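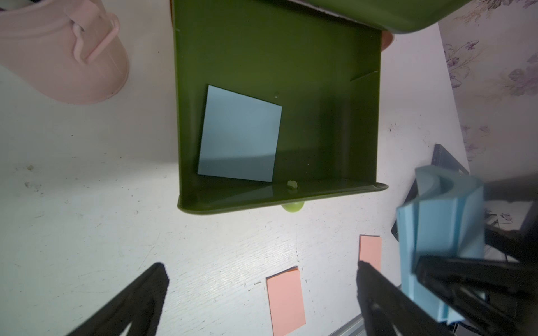 Viorica Hoxha has the habit to answer a question only after she has finished her coffee. We met at three in the afternoon in the canteen of the studio where Plimine is edited, and for the first minutes she talked mostly about the bread. Then she put down the cup and said, "Fine, now ask me about the kitchen."

The kitchen is the reason why people write to her. Plimine, the series in which six couples who have already separated spend three weeks in one house, had its final in September, and in the last episode there is a conversation of almost eleven minutes between Tuva Tveit and Willy Meijer. They are sitting on the kitchen floor. There is no music, and the two of them are hardly moving. Hoxha, who is the senior story editor, fought for every minute of it.

"The first cut was four minutes," she said. "It was a good four minutes. Everybody cried at the correct place. But I had seen the whole material and I knew that in the four minutes Willy looked like a man who says sorry very well, and in the eleven minutes you see that he says sorry three times and each time he means a different thing."

She came to dating television late. Before that she was editing cooking programs and one long documentary about a ferry company, which she still likes to mention. Her friends were surprised when she changed. She was a little surprised too.

"I thought I would do one season and pay for my roof," she said. "And then I discovered that I am interested in how people talk when they were together a long time. They don't finish the sentences. One says 'like at Desmet's' and the other is already angry. As an editor you have no idea what is Desmet. You must go and find out. It was a furniture shop, by the way. They had bought a bed there."

I asked if the viewers should have been told about the bed. She shook her head. It was told in episode two, in one sentence, and she trusts people to remember.

Not all of the viewers agree. After the final, the program received 2,153 messages about the kitchen conversation, and Hoxha's department sorted them. In 1,133 of them the writer was on the side of Tuva. The rest were for Willy, or for both, or they were complaints about the sound. Hoxha read a great part of them herself, in the evening, at home, with her feet on a chair.

"One woman wrote me that she stopped the episode in the middle, woke up her husband and asked him if he also thinks she never listens. I would like to know what he answered."

Roos Verbeke, who presents the series, joined us when the canteen was becoming empty. She is taller than one expects and speaks quickly. She was not in the house during the conversation. She watched it the first time together with the participants, in the reunion studio, and she admits that she had prepared the wrong questions.

"I had cards with questions about the jealousy story," Verbeke said. "The text message, the friend, who knew what. And then I looked at Tuva's face and I put the cards under my leg. I asked her only if she would say it again the same way. She said, 'The second half, yes.' That was the best answer I had in this whole season and I did almost nothing for it."

The jealousy story had filled much of the middle of the season. It was about a message which Tuva found on Willy's telephone in the last months of their relationship, and about whether it is allowed to look in the telephone of a partner if you are afraid. Both women across the table from me have an opinion about that, and they are different opinions. Verbeke thinks that a person who looks has already left. Hoxha said she looked once, when she was younger, and found a shopping list.

For the participants there is also a life after the house. The series works with a counselor, Modupe Mohammed, who speaks with every couple before the filming and for some months after it. I reached her by telephone the same evening. She did not want to talk about individual couples, and she told me so in a very friendly way before I could ask.

"What I can say is something general," Mohammed said. "People come to me and want to know who was right. I understand this. When you have been hurt you want a judge. But if they are still asking me this after the third talk, then I ask them what they would do with the answer. Usually it becomes quiet then."

She has one rule she gives to all of them: do not read comments after ten o'clock at night. She has broken it herself, she said, and slept badly.

What Tuva Tveit and Willy Meijer are now to each other is not quite clear. They did not get together again in the final, to the disappointment of many. In a short message to me Tveit wrote that they have spoken, that they share the costs for an old dog named Turner, and that she has nothing to add. Meijer did not answer my request.

Hoxha does not want to know more. She is already working on another series, Sosta, about people who take a break from a long marriage. The filming has not begun yet, and she has only the first interviews with the candidates.

"They are all very polite in the interviews," she said. "They say 'my wife is a wonderful person' and then they look at the window. I write down always the time when they look at the window."

She asked me if I am married, and went to get a second coffee before I had answered.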